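Rapport d'avancement – Atelier de cuisine et de langue, quartier de Clornon
Remis à la Fondation Trultitz
2025-02-08

Madame, Monsieur,

Nous vous envoyons le deuxième rapport sur l'usage de votre subvention. Il couvre la période depuis l'ouverture de l'atelier et il explique aussi deux changements que nous avons faits dans le programme.

L'atelier accueille maintenant 18 personnes inscrites, en deux groupes. Le premier groupe est pour les débutants en français, le second pour ceux qui parlent déjà un peu mais qui n'osent pas téléphoner ou écrire un courrier. Chaque séance dure environ trois heures : d'abord la leçon, ensuite la préparation du repas, et à la fin le repas ensemble et la vaisselle. Nous avons gardé cette dernière partie dans la leçon, car on y apprend beaucoup de verbes utiles – rincer, essuyer, ranger – et les participants parlent plus librement à ce moment.

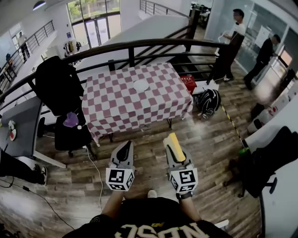
La présence est bonne dans le premier groupe. Dans le second, cinq personnes ont arrêté pendant l'hiver, presque toutes à cause d'un nouvel horaire de travail chez le grossiste de Flurnusham. Nous avons donc déplacé la séance en soirée, et trois d'entre elles sont revenues. Les deux autres ont demandé de recevoir les fiches par la poste, ce que nous faisons.

Le deuxième changement concerne le livret de recettes. Il était prévu de l'imprimer avant la fin de l'hiver, mais la relecture prend plus de temps que nous avions pensé. Les quantités n'étaient pas écrites de la même manière par tout le monde (verres, poignées, grammes) et il faut tout vérifier en cuisinant. Nous vous proposons de reporter l'impression au mois de juin.

Pour les dépenses, la location de la salle et les produits frais restent dans les limites du budget. Le poste « transport » est en dessous de la prévision. Nous vous demandons l'autorisation d'utiliser ce reste pour acheter des dictionnaires illustrés, qui manquent surtout dans le groupe des débutants.

Le tableau des dépenses et les feuilles de présence sont joints à ce courrier.

Avec nos salutations respectueuses,
L'équipe de l'atelier de Clornon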